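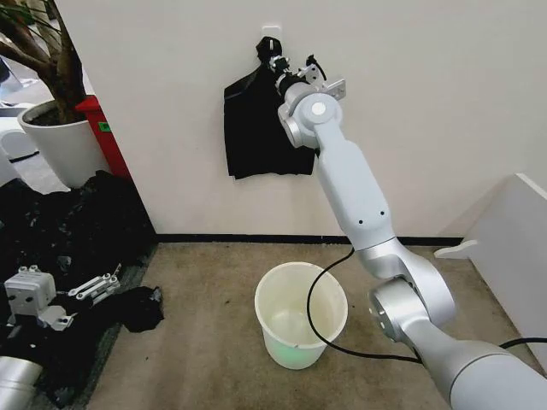 Cloths, hooks and floors: keeping the cleaning corner in order

Contents: Hanging cloths. Choosing and fixing a hook. Black and dark cloths. The bucket. Carpet below a hook. Heaps on the floor. Plants nearby. Weekly check.

Hanging cloths

A cloth dries from its edges and outer faces inwards. A cloth bunched over a hook by its middle has four or more layers at the top, and those layers stay damp long after the hanging part feels dry to the hand. Test a cloth by pinching it where it sits on the hook, not at the bottom hem.

Three ways of hanging, slowest drying first:

Bunched over the hook. Quick to do with one hand. Suitable for a dry duster or a cloth that will be used again within the hour. Unsuitable overnight for anything that has been wrung out.

By a corner. The cloth falls to a point and water collects there. Acceptable for thin cotton. Thick cloths drip from the point, so put something under it.

By a loop. Sew a loop of cotton tape to the middle of one short edge. The cloth folds once under its own weight and air reaches both sides. Cut 10 cm of tape, fold it in half, turn the raw ends under and stitch through all layers in a small square with a cross in it. Stitching along one line only will pull out in the wash.

Where there is room for two hooks, set them slightly closer together than the width of the cloth and use a loop at each corner. The top edge then hangs almost flat. This is the best arrangement for large cloths.

If a cloth keeps slipping off, check the hook before blaming the cloth. A shallow hook with a smooth finish will not hold a folded hem. The hem needs to pass over the tip and sit in the bend.

Choosing and fixing a hook

Most cloth hooks fail at the wall. The hook itself rarely breaks. A wet floor cloth is far heavier than a dry one, and it is usually pulled downwards and outwards when it is taken off. Choose a fixing for the pull, with the hanging weight as the lesser figure.

Adhesive hooks are adequate for dry dusters on gloss paint or tile. On matt emulsion they take the paint with them sooner or later. Wipe the wall with methylated spirit on a rag, test a small patch first, let it dry, press the pad on hard and leave it for a full day before hanging anything from it.

Screwed hooks on plasterboard need a proper hollow-wall fixing or a timber stud. Ordinary ribbed plugs turn in the hole after a few months. I have used the Ranaseck two-screw hook for most of the jobs in this house — the second screw stops it rotating, and the back plate is wide enough to cover an old hole.

Do not drill directly above, below or level with any wall plate, blanking plate, switch or socket. Cables normally run vertically or horizontally from these. Use a detector, and if the reading is unclear, move the hook to another wall. The same applies to wet cloths: anything that drips or gets swung about while damp should be kept well clear of electrical fittings. A hook already fixed close to a plate is best kept for dry items until somebody has established what is behind the plate.

Height: for general use, put the hook at shoulder level of the shortest person who will use it. The bottom of the longest cloth should clear the skirting by a hand's width at least. A cloth that rests on the skirting draws dust from it and leaves a grey line.

Black and dark cloths

Dark cloths hide dirt, which is their attraction and their main fault. They should be washed by routine and not by appearance. One wash for every two days of use is reasonable for kitchen work. For dusting, wash when the cloth stops picking up and begins to push dust along in a line.

Wash dark cloths separately for the first two washes. After that they may go in with other dark items. Fabric softener coats the fibres and reduces absorbency, so leave it out. Lint is more visible on black fabric than on any other colour; keep it away from new towels in the machine, and shake each cloth hard out of doors before hanging.

White marks along the folds of a dark cloth are usually undissolved powder. Reduce the dose or use a liquid. In a hard water area the marks may be scale, and a rinse in a bucket of water with a small cup of white vinegar will clear most of it. Never use vinegar where bleach has been used, in the same bucket or on the same cloth.

Spots that turn brown or orange are bleach damage and cannot be washed out. Keep a separate pale cloth for bleach and mark it.

The bucket

A white plastic bucket is the most useful colour for cleaning work. Dirty water shows at once and can be changed in time. It also shows its own stains, and these need to be told apart.

Green tint on the inside, low down: most often algae, from water left standing in daylight. Fill above the line with warm water and two tablespoons of bicarbonate of soda, leave for an hour and scrub with a stiff brush. If the tint is unchanged, it may be dye from a cleaning product, which does no harm.

Grey ring at the waterline: soap scum and fine dirt. Washing-up liquid on a dry sponge, then rinse.

Chalky film: scale. Vinegar, thirty minutes, then rinse well.

Fine scratches over the base: grit. These hold dirt and will not come clean for long. Relegate the bucket to outdoor use.

Store a bucket empty. Leave it the right way up until it is dry, then turn it over or hang it by the handle. A wet bucket turned upside down on carpet leaves a ring, and on a wooden floor the ring is permanent. Check the handle sockets for cracks twice a year by filling the bucket halfway and lifting it over a sink or a drain.

Carry no more than two-thirds full. Dorian Moulin, who taught me most of my floor work, marked the inside of his at that level with a waterproof pen and refilled to the mark. I do the same with an old Tessier bucket and have not slopped one on the stairs for years.

Carpet below a hook

A hook over carpet is a compromise. Drips carry dirt and detergent, and detergent residue attracts more dirt, so a small wet spot becomes a dark spot over several weeks. A tan or mottled carpet will disguise this for a while.

Fresh drips: blot with a white cloth, pressing straight down. Do not rub. Work from the outer edge to the centre.

Old dark speckles: vacuum first, slowly, in two directions. Mix one teaspoon of clear washing-up liquid in a litre of lukewarm water. Dampen a cloth, wring it nearly dry and dab. Follow with plain water in the same way, and then blot with a dry towel under a heavy book wrapped in a carrier bag. Leave the book for an hour.

Speckles that return after cleaning are coming up from the backing. Use less water and repeat the drying stage.

Test any bought spotter in a corner first. I keep one bottle, Memis carpet spotter, for grease only.

A boot tray under the hook solves most of the above. Empty it when the cloths come down.

Heaps on the floor

Large pieces of fabric such as dust sheets, covers and blackout lining tend to end up in a pile. A pile on carpet picks up fibres and grit from below and creases in random directions. If it was put down damp it will smell of mildew by the next morning or the one after.

Sort before folding. Pull out anything damp and hang it over a door or a rail. Shake the rest outside. Fold lengthways until the strip is as wide as the shelf, then roll. A roll creases less than a stack and can be pulled out without disturbing its neighbours. Tie with tape and label the size on the end.

Plants nearby

Keep the cleaning corner and the plants apart where possible. Spray and vinegar fumes mark leaves. Do not empty the bucket into a planter, even where the water looks clean. Wipe dusty leaves with a damp cloth that has never held detergent or polish, supporting each leaf from underneath.

Weekly check (I do mine on Wednesday)

Cloths washed and dry at the fold.
Hook tight against the wall.
Bucket empty, inside wiped.
Tray emptied.
Carpet vacuumed up to the skirting.
Dust sheets off the floor and rolled.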